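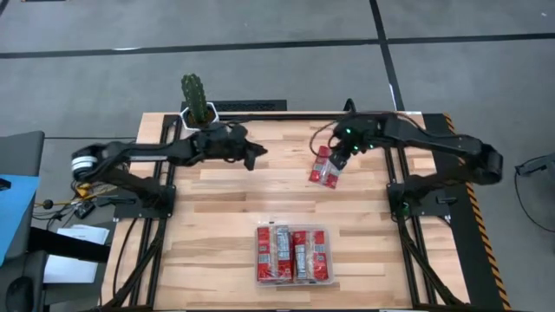
Figure 1. Wooden tabletop with a potted cactus.

3. Materials and Coding of Diary Entries

3.1 Sample and diaries

The diaries were kept by 81 households in Makthorpe and Runthorpe. Each household received a paper booklet with one page per day and was asked to write down every snack eaten at home, who ate it, where in the home it was eaten, and what it was called. No list of products was given. We wanted the words people use when they are not choosing from a menu of answers, even at the cost of some entries being hard to place.

Booklets went out and came back in November. Households were allowed to fill in a missed day from memory as long as they marked the page with an R. Pages marked R were kept and are reported separately in Section 4.

The returned booklets held 1,789 entries. Two could not be read by either coder and were dropped, leaving 1,787. Entries that named more than one snack had already been split at the transcription stage and are included in both totals.

3.2 Levels of naming

Every entry was given a naming level. Level A entries give a brand, with or without the kind of food. Level B entries give the kind of food only ("popcorn," "crackers"). Level C entries describe the snack by something other than its brand or kind, most often the color of the package or the place it is kept. "The blue ones," "stuff from the top cupboard," and "kids' bags" are all Level C.

Misspelled brands were coded as Level A when both coders agreed on the brand meant. Store brands were also Level A if the store was named. "Store kind" with no store was Level B if the food was given and Level C if it was not. Nicknames caused the most trouble. One Runthorpe household used a family word for pretzels through the whole booklet and explained it only on the last page. Those entries were recoded as Level B after the explanation was found.

Level C entries are sometimes treated as failures of memory. We do not make that assumption. A person may know a brand perfectly well and still write "red bag" because everyone in the house will know what is meant. The diary instructions did not tell people who the reader would be, and in several booklets the notes seem to be written to other members of the family.

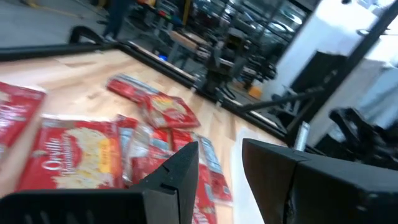 Package color was coded only where the writer mentioned it. We did not look up the color of a named brand and add it to the entry. Color words alone do little to identify a snack in a home where several packages share a color, and position matters as well. With red snack packages spread over a table, some overlapping in a loose pile, "the red one" could be any of them, while a package lying flat with "Orville" in white cursive lettering can be named by reading it. For this reason a color word next to a brand was recorded as a secondary detail and did not change the level. A color word next to a kind of food ("red popcorn") stayed at Level B, with the color entered in its own field.

Place of eating was coded in five groups: kitchen, dining area, living room, bedroom, and other. "Table" with no room given was assigned to the dining area unless the household had drawn or described a kitchen table on the cover sheet. Desks were coded by the room they stood in.

3.3 Coders and agreement

The first author coded all entries. Nicanor Galindo coded the full set a second time without seeing the first codes. Both worked from the same manual, the final version of which is dated 8/18/26. Codes were entered in Pumix, with one record per entry and a free-text field for doubts.

Disagreements were settled by discussion with the booklet open. Most concerned the line between Level B and Level C, mainly words such as "bites," "minis," and "mix," which name a form without saying much about the food. We settled on Level B for "mix" and Level C for the other two unless a food word was attached. The rule is somewhat arbitrary, and the Level C results in Section 4 are given both with and without these entries.

The secondary details were added in a later pass, using the color and container fields of the Nechyporuk form with minor changes. Containers named only once in the whole set, among them a cookie tin used for chips, were placed under "other."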